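Search this site
Enter keywords
Go

Clornham Inlet

Clornham Inlet is the name given to a long arm of salt water and to the land on both sides of it. On older charts only the water carries the name, but the people who live there use it for the whole district, from the rocky mouth in the west to the flat farms at the head. The district includes the village of Clornham, the smaller settlement of Cuvley on the opposite shore, the island of Lateo and a stretch of forest which has no permanent residents. The regional highway passes the head of the inlet, and most travellers see only this part, where at low tide there is more mud than water.

Geography

The inlet is 40 kilometres long if it is measured along the middle of the channel. Its width changes very much. At the mouth it is wide enough that the far shore disappears in light fog, and at the Cuvley Narrows a person with a strong voice can be heard on the other side. East of the narrows the water opens again into a basin called the Upper Reach, which is calm and shallow and becomes noticeably warmer in summer than the outer part.

The northern shore is steep. The rock is grey granite, with spruce and fir growing down almost to the high tide line, and there are few places where a boat can be pulled up. The southern shore is lower and is made mostly of gravel and clay. It loses a little ground to the waves each winter, and the shore road at Cuvley was moved inland for this reason. The highest point of the district is Baidoo Hill, on the north side, with a height of 262 metres. From its top one can see both the open sea and the farms of the Upper Reach, except in the months when cloud lies on the summit.

Two rivers enter the inlet. The larger is the Baidoo River, which comes down behind the hill and is brown in colour from the peat. The smaller one, at the head, is called simply the Creek, although in spring it floods the lower fields and is then wider than the river.

Tides and weather

The tide is the thing visitors are most often warned about. The difference between high and low water is 4 metres on an ordinary day and larger at the new and full moon. All this water must go through the narrows, and for a part of each tide the current there is stronger than a rowing boat can work against. The local rule is to pass at slack water, which comes later than the printed tables for the mouth would suggest. The tables posted at the Clornham wharf already include this correction. The ones sold elsewhere may not.

The weather is mild and wet. Snow falls in January but seldom stays at sea level. Fog is common in early summer, when it usually arrives in the evening and leaves before noon. The Upper Reach has more sun than the mouth, and it can happen that one end of the inlet is grey for a week while at the other end people are cutting hay.

Settlements

Clornham stands on the southern shore, close to the mouth, around a small harbour protected by a stone breakwater. It has a grocery store, a fuel dock, a school for the younger children and a community hall. The older houses are built close together on the slope behind the wharf, with narrow stairs between them instead of streets. Newer houses are found along the road to the east.

Cuvley is on the northern shore at the narrows, where a shelf of flatter ground gives space for one road and a row of houses. It was formerly a fishing and boat-building place. The boat sheds remain, and some are used for winter storage. Cuvley has no store, and its residents do their shopping by ferry. The name of the shore road on the Clornham side, Cuvley Road, sometimes confuses drivers, as it ends at the ferry ramp and not in the village itself.

Lateo is the only inhabited island. It lies in the outer part of the inlet, nearer to the northern side, and a bar of gravel connects it with two small rocks at the lowest tides. The houses are almost all on the eastern side, where there is shelter. The western side is heath and bare rock, and is left to the birds from spring until late summer.

Access

The highway reaches the head of the inlet, and from there a paved road follows the southern shore to Clornham. On the northern side the road is gravel and stops before Baidoo Hill, so that Cuvley cannot be reached by car except on the ferry. The ferry carries few vehicles and does not run when the current in the narrows is at its strongest. Its timetable therefore changes daily. Lateo is served by a passenger boat from Clornham, which also brings the mail and goods.

Plants and animals

The mud flats of the Upper Reach are an important feeding place for sandpipers and other shorebirds during migration. Herons are present the whole year. Harbour seals rest on the rocks near Lateo, and in autumn salmon enter the Baidoo River. Eelgrass covers much of the bottom east of the narrows and gives shelter to young fish and crabs. The forest on the northern side has black bears, and campers are asked to hang their food.

Shares 4
Comments 2

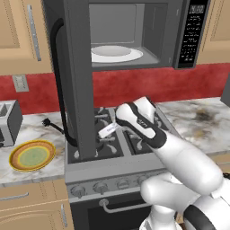

Clornham, January

Visitor accommodation

There is no large hotel in the district. Visitors stay in rented cottages, of which the majority are along the southern shore road, or in rooms above the harbour at Clornham. The cottages are normally let by the week in summer and by the night in the other seasons. Most have their own kitchen, and guests are advised to bring groceries from the highway towns if they arrive in the evening, when the store is closed. On Lateo the choice is smaller, and drinking water there comes from rain tanks and should be used with care in dry summers.

Camping is permitted at the head of the inlet and at the foot of Baidoo Hill. The second site can be reached only on foot or by small boat. It has a pit toilet and a stream, and the water of the stream should be boiled.

Walking and boating

The path up Baidoo Hill begins at the end of the gravel road. It is well marked to the tree line, and after this it follows piles of stones, which are hard to see in fog. A fit walker needs roughly 2 hours to the top. A second and easier path goes around the Upper Reach on top of the old farm dikes, and is popular with bird watchers at the time of migration.

Kayaks can be launched from the beach beside the Clornham breakwater. Beginners should remain inside the harbour or go by road to the Upper Reach, where the current is weak. Landing on the western side of Lateo is not allowed during the nesting season.

Name

The origin of the name is not certain. The village appears on charts before the inlet does, and it is generally supposed that the water was named after the village. On some early maps the outer part is marked as Lateo Sound, and this form is still used by a few fishing families on the island.

See also: Cuvley Narrows; Baidoo River; Lateo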